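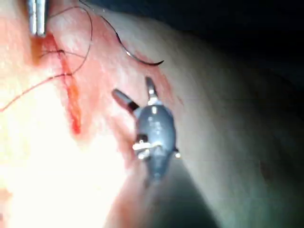
How I record and review my own chess games

I played club chess for years without going over a single loss, and my rating sat exactly where you'd expect. Then I started a little routine after every game at the Edton club, and I like it so much that I do it even when I'm tired and cranky (especially then!).

What you need: your scoresheet, a board, a pencil, and a free chess program for the very end.

Step 1. Write your moves down neatly during the game, and jot your clock time every 4 moves or so. I skipped the clock times at first and really missed them later.

Step 2. Same evening, play the game through on a real board with no computer. Put a question mark next to any move where you felt unsure. My last one at the Weretti Open had 12 of them in 29 moves, yikes.

Step 3. Pick the 2 worst spots. Set up each position, give yourself ten minutes, and write out what you'd play now, plus the reply you're afraid of.

Step 4. Now switch on the engine, but only for those positions. If it likes a move you never looked at, play it out against the engine's best defense until you get the idea. Don't just copy down the number, I did that for months and learned zip.

Step 5. Write one sentence in a notebook. Mine from Weretti says "traded the good bishop again, clock was fine, no excuse." Before the next round I read the last page or two over coffee.

If you lost on time, go back to those clock notes and find the move that ate the most minutes. Mine is nearly always the first one after I run out of opening moves I know, so that's where I'm putting my study time this July.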